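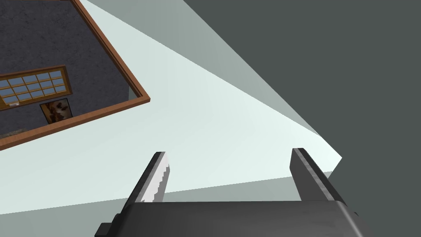 Filtering a wrist-camera dataset before you train on it

If you generate demonstrations in simulation, sooner or later you will train a policy on them, watch it reach confidently for a patch of wall, and go looking for someone to blame. Start with the data. This page walks through the filter we use at Tungate on simulated gripper footage. It takes an afternoon, most of which is spent waiting for a progress bar.

What you need

A set of episodes with wrist-camera frames, the gripper opening at each step, and the pose of the target object. Ours came out of Skeston, our scene generator, which builds rooms with great enthusiasm and limited taste. The set had 2233 episodes. You also need a segmentation pass from the renderer. If you didn't save one, go back and render it now. We'll wait. We had to do it too.

Step 1. Throw out the failures you know about

Drop every episode where the success flag is false. Then drop every episode where the flag is true but the object ends up under the floor. Our success check measured height change and forgot to ask in which direction, so a few mugs that fell through the table were recorded as triumphs. Use the signed value.

Step 2. Score visibility

For each frame, count the target's pixels in the segmentation mask and divide by the total. Store it as a single number per frame. Don't smooth it yet. The spikes are useful, and you will want to see them when something looks wrong later, as it will.

A frame with a score of zero isn't necessarily bad. The wrist tilts, the camera tilts with it, and for a while the policy gets a fine view of the decor. What matters is how long that lasts and whether the gripper closes in the meantime.

Step 3. Find the blind grasps

Mark any episode where the target is out of view for the whole second before the fingers start to close. The model can't learn much from these except faith. In our set this caught 868 episodes, a number I read twice and then went for a walk.

Check the threshold by eye. Pull a few episodes from either side of the cutoff and play them at half speed. If you find yourself arguing with the filter, lower the window to half a second and try again.

Step 4. Keep some of them anyway

Do not delete the whole pile. A policy trained only on clear views behaves badly the first time its own finger gets in the way. We keep 87 blind episodes, picked at random, and tag them so they can be pulled out later. Lubis, the trainer we use, lets you give tagged episodes a lower weight. Set it low and leave it alone.

Step 5. Train and compare

Train once on everything that survived step 1 and once on the filtered set. Use the same seed, the same number of gradient steps, and the same test scenes. Match gradient steps and not epochs, or the larger set gets more training and you will write a very exciting paragraph that you later have to remove.

We ended up training on 1146 episodes in the filtered run. It did better on small objects and no better on large ones, where the target is hard to lose. On Dalladura, our cluttered-shelf test, both policies were poor, though the filtered one at least failed near the right shelf.

If it doesn't work

Scores all zero: your mask IDs were probably reshuffled between scenes. Look them up by name.

Too many episodes removed: check the camera mount. A few degrees of pitch can hide the target behind a finger for most of the approach — ours was off for most of January.

Filtered run worse than the full one: compare the object lists. The filter tends to eat thin things first, and you may have removed every spoon you own.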